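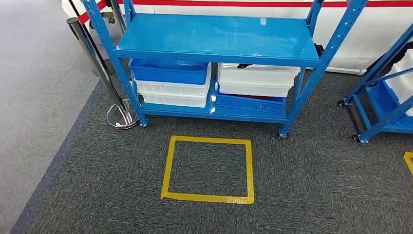 Blue steel shelving with stacked plastic crates.

Tustport Pantry Labels

README, last updated in September

A small table of text copied from the labels of dry and canned food sold in Tustport grocery stores. There are 343 rows, one per product. The file is plain CSV, UTF-8, comma separated, with a header row.

Files
labels.csv: the table
stores.csv: store codes and neighborhoods
CHANGES: edits by version

Columns
item_id: a number, never reused
name: product name as printed, capital letters kept
net_weight_g: grams; ounces were converted and rounded to whole grams
ingredients: full list in printed order
allergens: only what the label states
store: code, see stores.csv
language: en, is or both

Known problems
Cenier soups changed their recipe between versions 1 and 2. Both sets of rows are kept, and the older ones end in "-a" in the name column.
In 20 rows the ingredients list is missing its last words where the print was worn. These rows end with "[...]".
Spices under 70 grams were left out.
Prices were recorded in version 1 and dropped in version 2. Do not merge the two files on name. Use item_id.

Use
Good for practice with text cleanup, unit conversion and ingredient matching. Do not use it to decide whether a food is safe for someone with an allergy. Read the package.

License
Free to use and change with credit to the Skukiden label project. Send corrections with the item_id and the corrected text.

Maintainer: Vigfúsdóttir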